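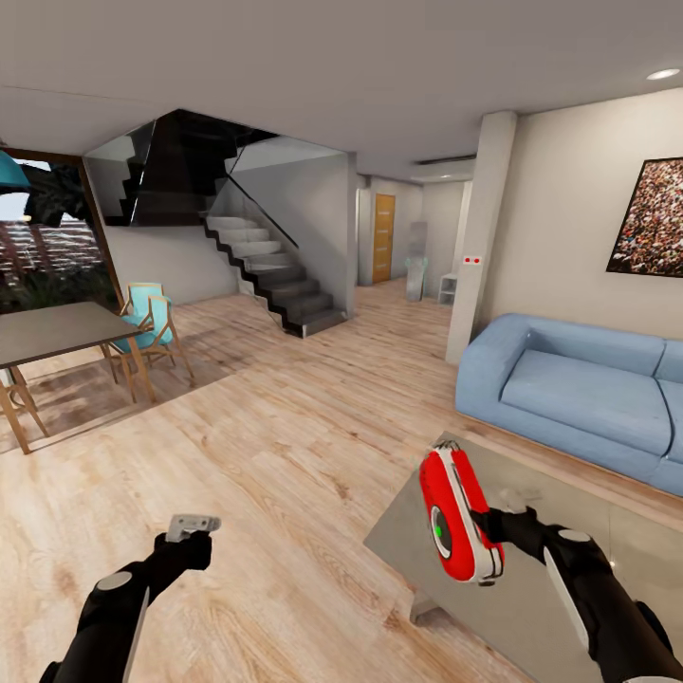
Wann darf ein Greifer loslassen? Erst wenn das Teil aufliegt und die Kraft am Greifer abgefallen ist – so steht es jetzt in unserer Hausregel, und ich hab lange dafür genervt!

Bei Clokent hatten wir vorher 21 Regeln für Zweiarm-Aufgaben in der Simulation, und die Hälfte hat sich gegenseitig widersprochen (eine stammte noch aus Jaber-Zeiten, da gab es den zweiten Arm noch gar nicht). Jetzt sind wir bei einer Seite. Pro Greifer ein Gegenstand, Übergaben nur mit Halt dazwischen, und über Möbeln wird langsamer gefahren, auch wenn der Couchtisch bloß gerendert ist. Gerade da schludert man nämlich, ich auch.

Für Ritik haben wir 304 Durchläufe nach der neuen Fassung geprüft, 51 davon fliegen raus. Tut weh, aber gut so. Meistens war es Regel 2, also zu früh geöffnet. Beim nächsten Treffen in Zadaneck im Oktober will ich noch über die Benennung der Abbrüche reden, da schreibt bei uns jeder was anderes rein – »fallen«, »verloren«, »weg« …

Suche Suchbegriff eingeben
4 Kommentare · 2 mal geteilt
Kontakt | © Greifnotizen | Nach oben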